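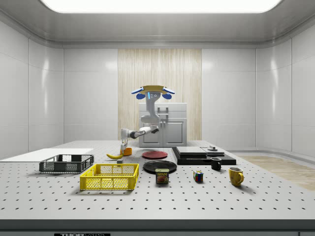 Spend the First Months in the Simulator

People who want a robot arm at home usually start by shopping for the arm. I did too, and I think it was a mistake. If I were starting over I would leave the bench bare, build the whole setup as a simulated room, and work in there until I was bored with it. Then I would buy hardware.

The common objection is that simulation isn't building. I hear this at the shared workshop where I rent a shelf, mostly from people who weld. They have a point about the satisfaction of it. A model of a table holds nothing up, and I can't show it to a visitor and have them knock on it. But most of the decisions that cost me money were decisions about layout, and layout is exactly what a simulator is good at.

Take mounting. My first arm, a secondhand Metum, was bolted to the back of the table because that is where the bolts fit. It could reach the front edge only with the elbow nearly straight, and in that position it shook. Moving it meant new holes, a new plate and a weekend. In the simulated room the arm hangs from above, over the middle of the table, and getting it there took an edit to one file. I tried it lower and higher and a little to each side. When I finally cut steel for the real frame, I cut it once.

The other thing I would argue for is clutter. Beginners model a clean table with a cube on it. Then they wonder why nothing works on a real bench. My simulated table has two plastic crates with mesh sides, a red plate and a black one, a couple of mugs, a cup, a banana and a can of SPAM. A crate wall is a real obstacle when the gripper has to come down beside it. A mug handle changes which side you can approach from. A banana has no good flat face. I would rather find these problems with a model that resets in a second than with a gripper that has to be ordered again.

There is a limit to this, and people who sell simulation tend to skip it. Contact is poor. My simulated cup grips far better than any cup I own. Cables don't exist in my model at all, and cables caused more trouble on the real arm than the motors did. I ran 3343 grasps in the simulator before I trusted the routine, and the real arm failed the first 3 times on a cup from my own kitchen. The fix was slower closing and softer pads. No amount of rendering would have told me that.

Cost matters too. The frame, plate and power supply came to 673 dollars, with most of the steel from Ditetti's offcut rack. The simulation cost me evenings. I had a computer that could manage it, and someone without one should count that in.

What I would like is for workshops to treat this as ordinary shop work. Ours has a sign-up sheet for the lathe and none for the computer in the corner, which sits idle most nights except Tuesday. Put a simulated bench on it, with the workshop's own table at the correct height, and let people try an arm on it before they drill into the real one.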